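The Brernik Table, White Top

Shop > Tables > Brernik

$1,050, delivered and carried to the room where you want it
Made to order in our Trutar workshop
Top: matte white
Legs: solid ash, oiled or painted black

We have been making the Brernik for long enough now that we sometimes forget to introduce it properly, so let's do that first. It is a plain, sturdy, white-topped table, 52 inches across in its standard size, and it was meant from the start to be used for everything. People eat on it, cut out dress patterns on it, repair radios on it, roll out dough on it (with a board underneath, please), and spread the whole family's paperwork over it in April. It started life as the table in our own back room at Zalell, where we drew up furniture that we thought was a good deal more exciting, and visitors kept walking past the exciting furniture and asking where they could get the white table instead. After a couple of years of that we took the hint.

If you've come over from our older Ofori table, you'll find the Brernik a little lower and quite a bit heavier, and the top has none of the shine that the Ofori has. We still love the Ofori and we still make it. It's the one you want for a dining room with a chandelier. The Brernik is for the room where you keep the scissors!

About the top

The white top is the thing most people write to us about, so it gets the longest section on this page, and I hope you'll forgive me for going on a bit.

It's a matte white, and we went through a great many samples to get there. Glossy white tops look wonderful in a showroom, and then you put one under a ceiling light and spend every evening looking at the reflection of the bulb. A matte surface spreads the light out softly. If you do any kind of close work, such as sewing, model building, soldering or sorting beads, you will notice the difference in the first ten minutes, and your eyes will thank you for it at the end of the day. It's also a very forgiving background for photographs, and quite a few of our customers who sell things online have told us that they bought the table for dinner and ended up taking all their listing pictures on it.

White makes small things easy to find, too. A dropped screw, a pin or a dark thread stands right out. The same goes for crumbs and coffee grounds, of course, and if you are a person who is bothered by every crumb then you might be happier with the gray top, which you can read about on its own page. I have the white one at home and I wipe it down when I think of it.

Now for the part that some furniture pages skip. A matte white top that gets used will show that it gets used. Over the months you can expect faint scuffs where things are slid back and forth, a few little dark specks, a grayish smudge here and there, and pale streaks if you tend to wipe in the same direction with a cloth that has soap in it. Most of these come off with the cleaning routine further down. A few won't, and after a year or so they settle into a soft, slightly mottled look that we have grown very fond of.
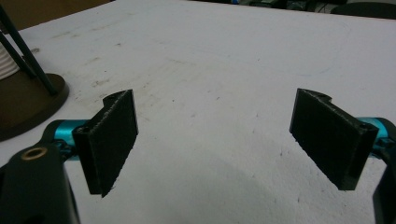 We get letters from people who are worried about the first mark, and I always write back to say that the first one is the worst. The second hardly registers, and by the time the table has seen a school science project and a holiday dinner you'll have stopped keeping track. If you really do want a tabletop that looks the same in five years as it did on the morning it arrived, please call us before you order. We'll happily talk you through the other finishes and won't be the least bit offended.

Legs and frame

The legs are solid ash, turned in our own shop, and they fasten to the frame with steel bolts that go into steel inserts. We used wood screws in the very early tables, and they held, but a table that's moved from apartment to apartment gets its legs taken off and put back on more often than you'd think, and wood screws loosen a little each time. The bolts don't mind. There are four legs and each one comes off with the same hex key, which travels in a cloth bag tied to the frame underneath. Please put the key back in the bag when you're done. We sell an astonishing number of replacement keys.

Every leg has a leveling foot with plenty of travel, enough for the sloping kitchen floor in an old house. Turn it by hand with the table lifted slightly. If your floor is soft pine or you have just had it refinished, ask for the felt caps when you order and we'll put them in the box at no charge.

The rails under the top are set back from the edge so that you can use a clamp all the way around. This was a request from a bookbinder, and it has turned out to be handy for pasta makers, desk lamps, sewing guides and that kind of vise that closes on the edge of a table. Put a scrap of cardboard under the jaw of the clamp where it meets the white surface, or you may find a curved line there afterward that takes a lot of rubbing to lighten.

Sizes

Standard: 52 inches long. Seats four in comfort, six if everyone likes each other.
Long: made to measure, priced by quote. Write to us with the size of the room and we'll send you a drawing.
Height: one height only, a normal sitting height. We've been asked for a standing version and we are thinking about it.

The standard size goes through an ordinary interior door with the legs off. If you live up a narrow staircase, measure the tightest turn and send us the numbers along with a quick sketch, and we'll tell you frankly whether it's going to make it.

Looking after it

For everyday wiping, use a soft cloth wrung out in plain warm water, and then go over it again with a dry one. The drying matters more than people expect, as most of the pale streaks we hear about are simply soap that was left to dry where it lay.

For gray smudges (these usually come from metal tools, pan bottoms, magazine ink and the undersides of heavy pottery), try a clean white eraser first. An ordinary school eraser works beautifully. Rub gently in small circles and brush off the crumbs.

For dark specks, look closely before you scrub. Many of them are bits of dried something that will lift with a fingernail or the edge of an old plastic card. If they don't, lay a damp cloth over the spot for 15 minutes and try again.

Please don't use scouring powder, steel wool or those very abrasive foam blocks. They'll take off the smudge, and they will also polish a shiny patch into the matte surface, and a shiny patch catches your eye every time you walk past with the lamp on. We can't undo that one by mail.

Hot dishes need a trivet. Mugs are fine. Plants are fine on a saucer, and it's worth lifting the saucer now and then to let things dry out underneath. Rough-bottomed bowls and cast bases are the main cause of scratches, so a bit of felt under anything you leave standing in one place is a good habit to get into.

What arrives

The top comes flat, wrapped in blankets and strapped to a pallet, with the legs in a separate box. Our drivers bring both pieces into the room and take all the packing away with them. They will also bolt the legs on if you ask, and I'd encourage you to ask, particularly if you were planning to flip the finished table over by yourself. It is heavy. Two people can do it easily, and one person will end up with an unhappy back.

Current waiting time is on your order form when you check out. We slow down in December, when half the town seems to need a table before the relatives come, and if you're hoping to have yours in time for the holidays it's best to get in touch early in the fall.

Spare parts and repairs

We keep legs, bolts, leveling feet, inserts and hex keys for every Brernik we have made, including the first ones with the wood screws. Tops can be replaced on their own, too. If yours has had a truly hard life and you'd like a fresh start, send us a note with the number stamped on the inside of the rail and we'll make a new one to fit your existing frame. A fair number of people who do this keep the old top and put it on a pair of trestles in the garage, which strikes me as a very good second career for it.

A few things we're often asked

The white is a touch warmer than printer paper and cooler than cream. If you're matching it to cabinets or a wall, ask for a sample square and look at it in the room at different times of day, and especially in the evening with the lights on.

Children may draw on it. Washable markers come off with water, crayon comes off with the eraser, and permanent marker is called that for a reason, although a little rubbing alcohol on a cotton ball will usually get you most of the way.

You can write notes to yourself on it in soft pencil. Several of us at the shop do, mostly measurements and phone numbers, and they wipe away with a damp cloth when you no longer need them.

It isn't meant for outdoors, even on a covered porch. The ash will swell and the bolts will rust, and you'll be sad.

To order, choose oiled or black legs and add the table to your cart, or call the workshop any time after nine in the morning. We do pick up, though you may have to wait a moment while someone turns off the lathe.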